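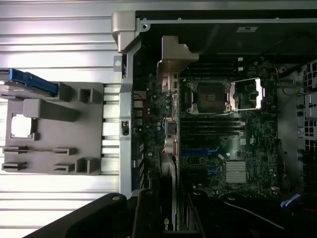
Rirberg Opens Computer Refurbishing Shop in Ashworth

Used workstations and servers to be stripped, tested and resold from new location

ASHWORTH, 8/1/25 – Rirberg, a repair and resale company for used office computers, has opened a refurbishing shop in Ashworth. The shop takes in retired desktops, workstations and small servers from businesses and schools, takes them apart, replaces what is worn or missing, and sells them again with a one-year warranty.

The building on the Pliltmont road was used for furniture storage before Rirberg leased it in March. It has a loading dock at the back, a parts room, a row of workbenches and a small sales counter at the front. The company has set up the shop to handle 2000 machines in its first year.

Every computer that comes in is given a tag number and opened on a bench. Plastic covers and air guides come off first and are kept with the machine they came from. Memory and processors are taken out, sorted by type and tested on their own. The chassis and motherboard are then cleaned, and the processor socket is checked under a magnifier for bent or dirty contacts before anything goes back in.

Boards that pass are rebuilt to one of several standard setups. Boards that fail are used for parts where possible. Capacitors, latches, brackets and screws are often hard to buy for older models, and the parts room will carry them for walk-in customers as well as for the company's own benches. Loose covers and clips will also be sold, as these tend to get lost when a machine changes hands.

"Most of the machines we see were put away because a lease ran out or a new version of some program came along," the company said in a statement. "The boards are often fine. A good cleaning, fresh memory and a new drive will give many of them several more years of work. The slow part is the checking, and that is what the new benches are for."

Storage drives are handled apart from the rest. They are removed at intake, logged against the tag number and wiped in a locked room. Drives that cannot be wiped are shredded. Customers receive a list of the drives taken from their equipment and what was done with each one. There is no added charge for the list.

The Ashworth shop is the company's second. The first, in Flitlow, will go on taking laptops and monitors but will no longer accept servers or tower workstations. Customers with open repair tickets in Flitlow do not need to do anything – their machines will be finished and picked up there as agreed.

Businesses with 160 or more machines to retire can ask for a pickup at no cost. Smaller lots can be dropped off at the loading dock during opening hours. Rirberg asks that machines be brought in with their covers on and without packing foam inside the case. Power cords and drive keys should be bagged and taped to the outside. Printers, copiers and tube monitors are not accepted.

Refurbished workstations are on sale at the front counter now. Servers will follow once the first batch has gone through testing. Buyers who need a certain amount of memory or a certain processor can leave an order at the counter, and the shop will build the machine from tested parts on hand.

About Rirberg
Rirberg repairs and resells used office computers. The company runs shops in Flitlow and Ashworth and sells tested parts for older desktops, workstations and servers.

Press contact
Rirberg press desk, Ashworth shop, Pliltmont road entrance
Inquiries may be left at the sales counter during opening hours.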